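Section 5: Teaching the arm to tidy a bottle

I've run the Rulodus arm on my counter at Alwood for 22 evenings now, so let me save you some grief. Can it do the dishes? Nope! Can it move a bottle from one spot to another? Mostly, yes.

1. Clear a patch of table and wipe it dry.
2. Set the grip to 50 on the Jaber panel. I started higher and squashed a lotion bottle (what a mess).
3. Put down one capped bottle and press Learn.
4. Guide the arm through the move 5 times, nice and slow.
5. Press Run and keep a hand near Stop.

Note: Shiny labels can throw off the wrist camera. I turn my lamp toward the wall and that helps a lot.

Caution: Tighten the cap first. The arm has no idea what a spill is. 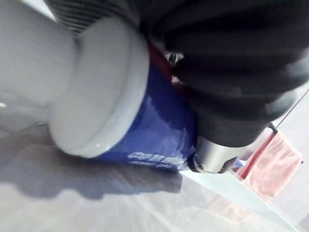

If the grip slips, go back to step 2 and add a little at a time. Mine still fumbles round bottles now and then, and towels are way beyond it (I've tried, it just bunches them up). I'm saving those for the Zarkevbridge update, and until then I fold my own laundry.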